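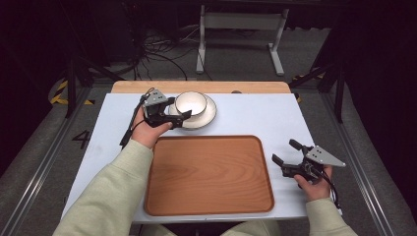
Pre-Listing Inspection Checklist, with Comments
Property: two-bedroom apartment, Lalum building, 916 sq ft
Checked by: Irja Lehtinen for Lanetti
Owner's contact: Randa Dabbas
January 2020

Marks used: OK / FIX before listing / ASK owner

ENTRANCE AND HALL
Door lock and chain: OK
Smoke alarm: FIX. It gave no sound when I pressed the test button. Battery is dated, please change the whole unit.
Floor threshold: FIX. The metal strip is lifted on one side and a visitor can trip on it.

KITCHEN
Outlets near sink, GFCI test: one OK, one FIX. The left one did not trip. An electrician must look at it.
Under-sink pipes: OK, old stain on the cabinet floor but the wood is hard.
Range hood: ASK. Where does the air go out? I could not find the duct.

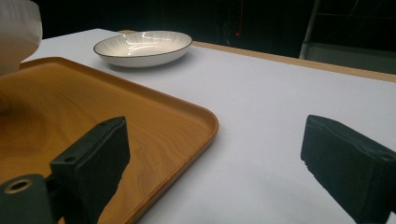
Tray and bowl on the white table.

BATHROOM
Caulking at tub: FIX. Black in two corners. Remove the old one completely, do not put new over it.
Fan: OK, but noisy.
Hot water: 145 degrees at the tap. This is too hot, FIX. Please turn down the heater before any showing with children.

BEDROOMS
Windows open and lock: small bedroom OK, large bedroom FIX, handle turns without catching.
Carbon monoxide alarm: missing. FIX.
Closet light: OK

BALCONY
Railing: OK, firm at all posts.
Drain: full of leaves from December. Cleaned by me during the visit.

COST
Sepúlveda gave a price of about $2,000 for the electrical work and the window together. I think it is fair, but Ms. Dabbas wishes to compare with Stusadis first. The alarms should not wait for this.

Second visit: when all FIX items are done. Please leave the heater closet unlocked, last time I had to go down for the key.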